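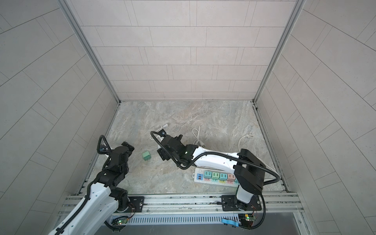 Why Do Plugs Have So Many Shapes?

Electricity is lazy. It won't jump out of a wall and chase you down the hall, and it won't cross a room unless somebody gives it a path, usually a metal wire. Tiles make a terrible path. You could cover your walls in gray ones, laid in a staggered pattern like bricks, and electricity would have no interest in them at all. Metal is what it likes. That is why a cable has metal on the inside and a rubbery or plastic coat on the outside, where your fingers go.

A socket is a doorway into the path. You would think that grown-ups, having invented a doorway, would pick one shape and stick with it. They did not. Some sockets have round holes, some have flat slots, and some have slots that lean over as if they were tired.
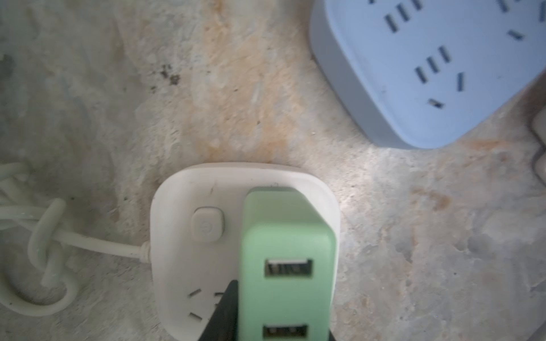
Many sockets have three openings. Two of them carry the electricity out and back again, like a road with two lanes. The third is called the ground, and its job is to give stray electricity a safe way out if something breaks. Most days it does nothing, and it's very good at it.

Then there is USB, the small rectangular port your tablet cable goes into on the third try.
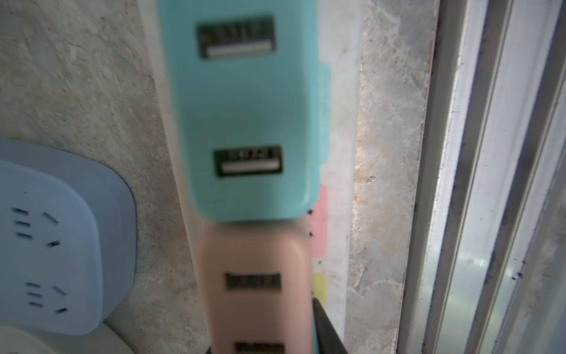

Two USB charging modules, one teal and one pink.

An ordinary USB-A port gives out 5 volts, a gentle push compared with a wall socket. An American wall socket pushes with 120, so the charger has to calm things down first. It gets a bit warm doing this, as you would too. 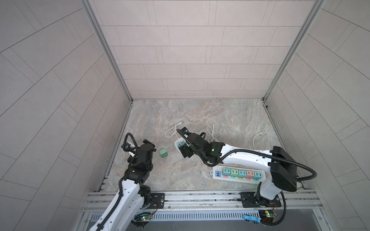 Now for the rules, which are boring and which you should follow anyway. Nothing goes in a socket except a plug. Forks are for spaghetti. Keep drinks away from power strips, and don't plug one strip into another - ask a grown-up to find a second wall socket. When you unplug something, hold the plug and leave the cord alone.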